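Setting up a wrist camera for the floor pickup task

Last updated: June
Shares 20 | Comments 8

This page covers mounting the small camera on the arm's wrist, aiming it, and recording runs you can use afterward. It is written for members of the Stestotdale student robotics club working on the floor pickup task, but most of it applies to any light arm with a two-finger gripper. You should already have the arm homing properly and the gripper opening and closing on command. If you don't, go back to the arm checklist first.

What you need

The arm with the Nergate bracket fitted at the wrist
The small camera and its short cable
Cable ties and a strip of soft foam
A hex key that fits the bracket bolts
A laptop with the club recording program installed
A few objects to pick up, plus some furniture to put in the way

Mounting the camera

Power the arm down and hold the wrist while you do it, as the joint drops when the motors let go. Slide the foam between the bracket and the camera body, then put both bolts in loosely. Don't tighten them yet. Run the cable along the back of the forearm and tie it in two places, leaving enough slack at the wrist for a full turn each way. Move the wrist by hand through its whole range and watch the cable. If it goes tight anywhere, cut the upper tie and start that part again.

Kasun Munasinghe wrote the original version of these steps and used tape for the cable. Tape lets go after a long session and leaves glue on the casing, so please use ties.

Aiming

Turn the power back on, open the gripper fully and start the live view on the laptop. Tilt the camera until both fingertips show and there is clear floor between them. The tips should sit at close to the same height. If one is well above the other, the camera is rolled to one side and you need to turn it in the bracket. Once the view is level, tighten the bolts a little at a time, going back and forth between them. Check the view again when you have finished, since tightening usually pulls it off slightly.
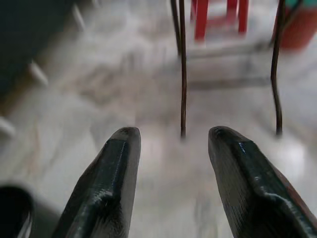 Focus is set by turning the lens ring, and on our cameras it is stiff. Set it for the fingers first, then see how much of the floor beyond them is still readable. You want to know whether any softness out there comes from focus or from movement. With the fingers sharp and the red stool and the pale floor smeared behind them, look for streaks. Streaks running in one direction mean the arm was moving too fast for the shutter, and turning the lens ring won't help. Shorten the exposure, add light, or slow the arm. When things are soft all over with no streaks, go back to the ring.

Glare is the other thing to check. A shiny floor throws back a white patch wherever the light hits it, and the patch moves as the wrist moves. Drive the arm slowly over the whole work area and note where the patch goes. Closing the blinds fixes most of it. If not, move the lamp so it points at the wall.

Laying out the floor

Put furniture in the work area before you record. The Flillthorpe round is run in an ordinary room, and an arm that has only practised on bare floor does badly near chair legs. Thin legs are harder than thick ones. A slim dark rod can nearly disappear against a shadow, and the gripper will try to go through it. Use at least one object of that sort in every session and change its position between runs.

Keep the pickup objects a hand's width from any leg to begin with. Bring them closer once the arm is managing the easy ones.

Recording a run

1. Open the recording program and choose the wrist camera from the list.
2. Type your initials and the layout letter in the notes box.
3. Home the arm, then press record.
4. Do one pickup and one drop. Stop the recording.
5. Mark the run good or bad before starting the next one.

Mark it bad if the cable crossed the view, if you bumped the furniture, or if you had to catch the arm. Do not delete bad runs. We sort them out later and some are useful for testing.

After the session

Copy the recordings to the Figueiredo drive and leave the originals on the laptop until the next meeting. The drive held 137 runs and 3,741 stills at the last count, so use the naming pattern in the shared folder or your files will be hard to find. Park the arm in its rest position, switch off, and put the cap on the lens.

If the live view is black, check the cap, then the cable at the camera end. If it freezes partway through a run, the cable is probably pulling at the elbow. Re-tie it with more slack and record the run again.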